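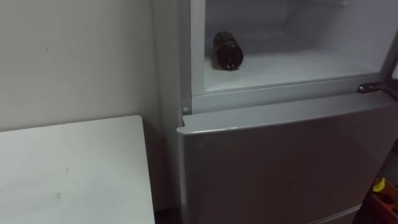
Subject: Re: [parish-exchange] Hosting the choir and youth visitors from Ferreira
List: parish-exchange
Sent: 9:14 pm

Hello everyone,

Replying to the whole list, as a few of you wrote to me separately with the same questions after the last message. I'm so glad this is really happening!

> We have had a letter from the diocese of Ferreira. They would like to send
> 30 people in November, a mix of choir members and young adults, plus two
> priests. They hope to stay nine nights. They ask whether they could sing at
> more than one church, and if there would be a chance to meet people from
> other denominations while they are with us. Could somebody who was involved
> in the last exchange say what worked and what didn't? I wasn't here for it.
> Also, do we put them in homes or in the retreat house at Brirura?

I was involved last time, so I'll have a go.

Homes, please, for as many as we can manage. Last time we had half the group at Brirura and half with families, and the ones at Brirura had lovely rooms and hardly met anyone. The families are still getting Christmas cards. Brirura would be fine for the first night, when they come in late and tired, and I think the two priests might like to stay on there, but let's ask them.

On singing at more than one church: yes, yes, yes. The Lutherans at Jultgate have already said they would open the church for an evening of hymns. It seats 410, and before anybody worries about filling it, the Methodists and the Orthodox parish both want to come and both want to sing something. I suggested each choir does two pieces alone and then we all do three together. The Ferreira choir director has sent the music for one in Portuguese. It is gorgeous and not hard. I've sung the alto line in the car all week.

What didn't work last time was the schedule. We had them in a van by 8 every morning and by the fifth day people were falling asleep in the shelter visit. I would leave two afternoons with nothing on them at all. The best conversations I had were over dishes.

Meeting other denominations: the interfaith breakfast happens to fall in their week, and the organizers can give us a table of ten. For the young adults, the Skendix center runs its Bible study in two languages, and they would be happy to hand an evening over to our visitors. Ferreira has had a joint food pantry with the Baptists and Presbyterians for years, and our people could learn a lot from hearing how they divide up the work. I'd love to have that as a talk open to everybody, with plenty of time for questions.

Money. Their diocese pays the flights. We pay for the van, the insurance and meals out. I got a quote of 114 dollars a day for the larger van, with a second driver included. I'd ask each of the partner churches for up to 200 dollars and see where that gets us. Our own parish council meets before the end of the month, so I can bring it there if no one objects.

Still needed:

Beds. Sixteen promised so far. Please say if you have stairs or pets.
Two drivers for the airport run.
Someone who reads Portuguese to look over the welcome booklet.
A pianist for the hymn evening (ours will be away).
A person to write to Ferreira about diets and allergies. The form from last time is in the list archive, and it only needs the dates changed.

One more thing, for those who asked about Mass times. They would like to have morning prayer together each day, and they are very keen for hosts to come along. It's fifteen minutes, half of it sung. I went every day last time and I missed it terribly once they'd gone home.

Write back on the list about beds so we can all see the tally grow. Questions about the music can come straight to me.

Peace and all good,
Your alto from the back row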